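Last updated: April 7, 2023

Flisudow is a backup plugin for small websites. I have run it on two sites since June, one a parish newsletter and the other a shop selling bicycle parts, and this review covers version 17 of the paid edition.

Setup took me one evening. You upload the zip file through the Plugins screen, activate it, and paste in the licence key from your email. The key is case sensitive and the form does not tell you so when it fails. After that you choose where the copies go. I used storage from Daltel for the shop and a plain FTP folder for the newsletter, and both connected at the second attempt once I had corrected the port number.

The first full backup of the shop covered 2,895 files and finished without a timeout. My previous plugin, Clallen, used to stall on the image folder and leave half an archive behind. Daily backups after the first one only pick up changed files, so they are small. The newsletter archive came to 576 MB, a good deal of it old PDF files I should have deleted.

Restoring is the part that matters, so I tested it on a spare subdomain. The database went back first, then the uploads, then the themes. Links in the menus still pointed at the live address and I had to run the search and replace tool, which sits under Advanced and has no help text. It changed 1,258 rows and the site then loaded properly.

There are a few things I do not like. The email reports arrive whether the backup worked or failed, with the same subject line, so you have to open each one. The schedule uses server time and ignores the time zone in your site settings. The log viewer also cannot be searched.

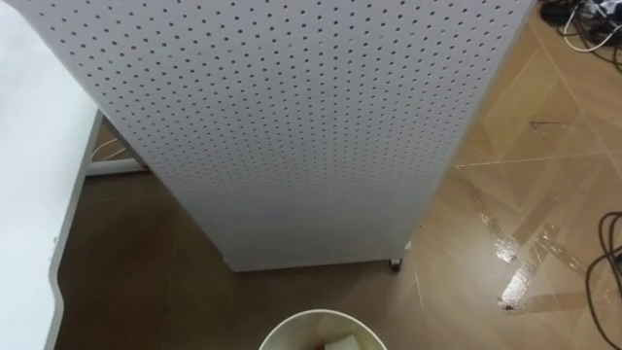

Mahnaz Rashti wrote in to say that the subject line can be changed after all, by adding a filter to the theme's functions file, and that support sent her the code within a day. She still thinks it ought to be a box on the settings page, and she lost the change once when her theme updated. Put it in a child theme if you try it.

I will be renewing the licence for the shop. For the newsletter the free edition is enough, as it allows one weekly backup and keeps the last copy.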